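Why do elephants leave the riverbank at night during the dry months?

Posted in: Wildlife and Nature > African Mammals
Viewed 191 times

Workine
Our reading group is preparing a short talk on the seasonal movements of savanna elephants. Several of the books we have consulted state that herds gather near permanent water once the smaller pools have dried. One of them adds that the animals often drink in the late afternoon or evening and then walk away from the river during the night, sometimes for a considerable distance, before returning a day or two later.

This appears to be a poor use of energy at the hardest time of the year. We would be grateful for an explanation of why the herds do not simply remain beside the water. We would also like to know whether bulls and family groups behave in the same way. References to general reading would be welcome, provided they are suitable for adults without scientific training.

Eleo
The short explanation is food. When large numbers of grazing and browsing animals depend on one stretch of river, the vegetation nearest the bank is eaten first. By the later part of the dry season the ground close to the water may offer very little, and a large adult needs a great quantity of plant matter every day. The herd must therefore divide its time between the place where it can drink and the places where it can feed.

Temperature is the second consideration. Elephants do not sweat as people do, and much of their excess heat is lost through the skin and the ears. A long walk under direct sun is costly for them and is especially hard on young calves. Travel after dark allows the same distance to be covered with less strain.

In reply to the second part of your inquiry, there is a difference. Family groups are led by an older female and are limited by the pace and thirst of the youngest members. A nursing mother also needs to drink more regularly. Adult bulls have no such duty, and they may stay away from water longer and feed farther out. You should expect exceptions, particularly where there are fences, farms or roads. In districts with heavy human activity, elephants may move at night chiefly to avoid people, and that pattern should not be confused with the seasonal one.

For the purposes of a talk, I would recommend that you present the movement as a compromise between water, food and heat, and that you name the region under discussion. Findings from a desert population should not be applied to a wetland without comment.

Salazar
They also dig. In a dry sandy riverbed an elephant can make a hole with its feet and trunk and wait for it to fill, so the herd is not always tied to open water. Other animals drink from these holes afterward. I do not have a reference for the distances.

Edited to add: lions are a danger to small calves at night, but the adults keep the calves in the middle of the group. 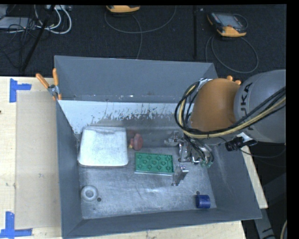
KUKA arm over a gray metal bin.

Ákos Hegyi
The reply from Eleo is sound, and I would add one point on memory. Older females are believed to retain knowledge of distant water and feeding areas over many years. In a severe drought this may decide where the whole family goes, and groups that have lost their oldest members may be at a disadvantage. Your audience may find this of more interest than the daily timetable.

With regard to reading, a general field guide to African mammals will cover drinking and feeding habits adequately. Please check the publication date of any older title, as tracking collars have altered a good deal of what was formerly assumed about night travel.

Last activity on this page: July 9, 2026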